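What makes someone a good friend? I've thought about it a lot, because when I was 9 I picked mine by who had the best snacks!

Then I met Tươi. She told me when I was being bossy – kindly, but she told me. I sulked for 3 whole days. Then I said sorry.
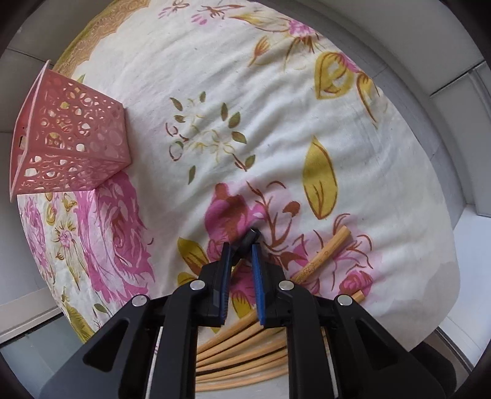 A small dark object on a patterned cloth.

So try this. After you play with someone, ask yourself how you feel. Happy? Calm? Or kind of yucky inside?

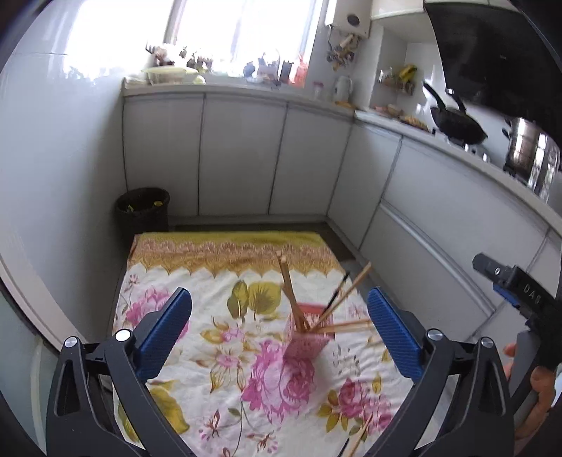
If it's yucky every time, it's okay to spend less time together and talk to a grown-up you trust. You don't need 1,000 friends, either – I have five, and they keep me plenty busy!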